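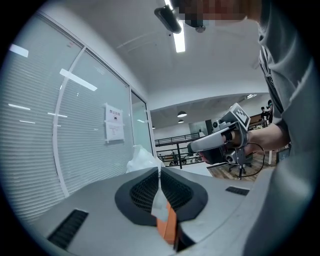
Grellby wrote in to say that the old version of this page skipped the step that matters most, cutting the power before anything is pulled out of a recess, and that the section on grilles should come before the section on wiping down. Both changes have been made. The steps were also shortened where two of them covered the same work.

Clearing bags and packaging off a machine top
Drositz office maintenance notes, page 14
Last revised 10/21/22

Scope
These steps apply to any floor-standing office machine with a flat or curved top, a recessed well and air vents in the upper surface. They cover loose plastic bags, packing strips and dust. They do not cover paper jams, leaks or work behind a fixed panel. For those, use the maker's manual.

What you need
One dry microfiber cloth
One cloth dampened with plain water and wrung out
A soft brush, 1 inch wide or less
A vacuum with a brush nozzle
Blunt plastic tweezers or a reaching tool
A trash bag

Do not use metal tweezers near mesh or slots. Do not use compressed air on a vent that faces up. It drives dust into the housing.

Step 1. Shut down
Switch the machine off at its own control, then at the wall. Wait until any fan has stopped. If the machine is on a shared circuit, hang a tag on the switch.

Step 2. Clear the surface
Remove loose bags from the flat areas first, including anything pushed between the machine and a wall or partition. Check each bag for screws, keys and printed sheets before it goes in the trash. Parts bags from Statden kits are thin and often have a second, smaller bag inside.

Step 3. Empty the recess
Grip a crumpled bag near its base and lift straight up. Do not drag it across the mesh. If it resists, stop and find where it is caught. A corner that has gone through the mesh should be freed with the tweezers, one cell at a time.

Step 4. Strips and tabs
A colored strip that runs into a slot may be packing material or a working part. Check the parts drawing before touching it. If the drawing shows it, leave it alone. If it does not, pull slowly in line with the slot and stop if the resistance increases. Never cut a strip flush with the opening.

Step 5. Grilles
Run the brush along the slats, then follow with the vacuum nozzle held just off the surface. Start with the longest grille. Leave the mesh for last and use the lowest suction setting, as light mesh can lift out of its seat.

Step 6. Wipe down
Use the damp cloth on the housing only. Stay 1 inch away from any opening. Finish with the dry cloth. Pale housings show streaks, so wipe in one direction.

Step 7. Restart
Confirm that all vents are open and that nothing is resting over the recess. Restore power at the wall, then at the machine. Listen for rattling or a change in fan noise. If either occurs, switch off and repeat steps 3 and 5.

Interval
Every 31 days in normal use. Every 17 days where deliveries are unpacked in the same room. The Aubert floor moved to the shorter interval in February.

Log completed work on form 219.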